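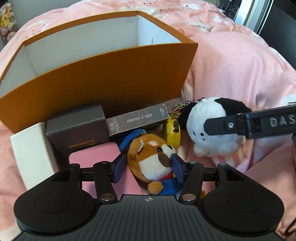
Pince en serrage sur la peluche à casquette bleue, un patin de chaque côté de la tête.

Accueil | Tickets | Pièces | Wiki | Connexion
Imprimer | Envoyer par e-mail

Ticket : la mesure d'ouverture dérive après des fermetures répétées sur objet mou
Projet : Vodcombe (paire de pinces à main, montage maison)
Composant : tringlerie des doigts / capteur d'angle
Priorité : normale
État : résolu, surveillance en cours

Symptôme

La valeur d'ouverture ne revient pas à zéro quand on referme la pince à vide après une série de saisies. L'écart apparaît sur la pince droite uniquement. Il augmente avec le nombre de cycles, puis se stabilise. Au redémarrage de l'enregistreur, la valeur est de nouveau correcte pendant une dizaine de saisies.

Sur objet rigide (boîtes carton, étui photo card), l'écart est négligeable. Sur peluche, il devient gênant : le seuil « objet tenu » est franchi trop tôt et le segment est coupé avant la fin du serrage.

Configuration

Capteur magnétique Vavetti sur l'axe du pivot droit, lecture par liaison série. Patins bleus d'origine. Firmware Vodcombe de la branche stable, révision 7. Alimentation par batterie externe, câble souple le long de l'avant-bras.
Essais faits à la maison, sur le lit, avec des objets courants : peluches porte-clés, petites boîtes, étui, grande boîte orange ouverte. Reprise mécanique à l'atelier partagé Leclerc, seul endroit où j'ai accès à une presse à main et à un jeu d'alésoirs.

Reproduction

1. Fermer la pince à vide, noter la valeur brute.
2. Saisir une peluche par la tête, maintenir, relâcher.
3. Répéter sans temps mort.
4. Refermer à vide, comparer.

Avec l'étape 2 sur la boîte blanche à la place de la peluche, le défaut ne se reproduit pas de façon fiable.

Journal

Entrée 1. Recalibrage complet des deux pinces, butée fermée puis butée ouverte. Aucun changement. La gauche reste stable, la droite dérive dès la première série.

Entrée 2. Échange des câbles gauche et droite. Le défaut reste à droite. Câble hors de cause.

Entrée 3. Échange des cartes de lecture. Le défaut reste à droite. Il reste le capteur, son aimant ou la mécanique.

Entrée 4. Contrôle de la butée ouverte. Doigts écartés au maximum, la valeur brute est de 900 à gauche et elle doit être identique à droite. La droite donne bien 900 à froid, puis perd quelques points après la série sur peluche. La dérive touche donc les deux extrémités de la course, dans le même sens – un décalage, pas un problème d'échelle. 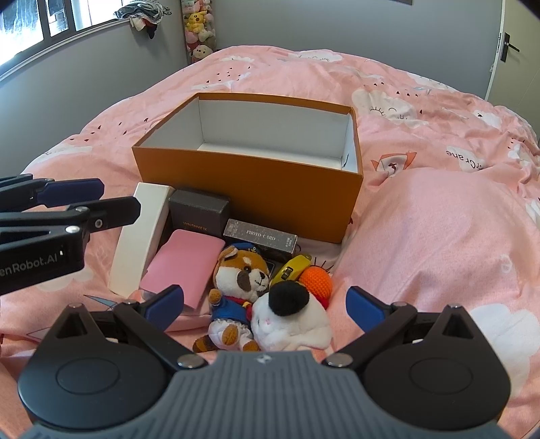

Pince grande ouverte, devant la boîte orange vide et les objets d'essai.

Entrée 5. Démontage du pivot droit. L'aimant est collé dans un logement imprimé. Le collage tient encore, mais on le fait tourner légèrement à l'ongle. À la fermeture sur une peluche, l'effort monte lentement et reste appliqué plus longtemps, l'axe se met un peu de travers et entraîne l'aimant par frottement. Sur un carton, la fermeture s'arrête net et l'effort retombe tout de suite. Hypothèse cohérente avec les mesures.

Cela n'explique pas le retour à la normale après redémarrage. Vérification dans le code : l'enregistreur refait un zéro automatique au lancement, pince fermée. Le défaut était masqué, il ne disparaissait pas. La remarque du wiki à ce sujet est à corriger.

Entrée 6. Nettoyage du logement, reprise à l'alésoir, aimant recollé à l'époxy avec un méplat. Entretoise Plosstead ajoutée sous la tête de vis pour supprimer le jeu latéral. Séchage jusqu'à vendredi.

Entrée 7. Remontage. Serrage de la vis du pivot à la main, frein-filet faible. Série de 62 saisies sur la peluche à casquette, puis retour à vide : même valeur qu'au départ. Même série sur la peluche blanche : idem.

Entrée 8. Essai long sur objets mélangés, plus de 700 cycles répartis sur deux soirées. Pas de dérive visible dans les courbes. La pince droite est un peu plus dure en fin de fermeture, sans doute à cause de l'entretoise. Acceptable.

Correctif retenu

Méplat sur l'aimant et époxy, des deux côtés. La pince gauche n'a pas encore été reprise, elle ne présente pas le défaut mais le logement est le même.
Zéro automatique au lancement désactivé par défaut. Il reste accessible par l'option de ligne de commande. Un avertissement s'affiche si la valeur fermée s'écarte de celle de l'étalonnage enregistré.

Reste à faire

– reprendre la pince gauche
– modifier le fichier du logement pour imprimer directement le méplat
– relire les anciens segments sur peluche, ceux de la pince droite sont probablement coupés trop tôt
– corriger la page « Calibrage » du wiki

Imprimer | Envoyer par e-mail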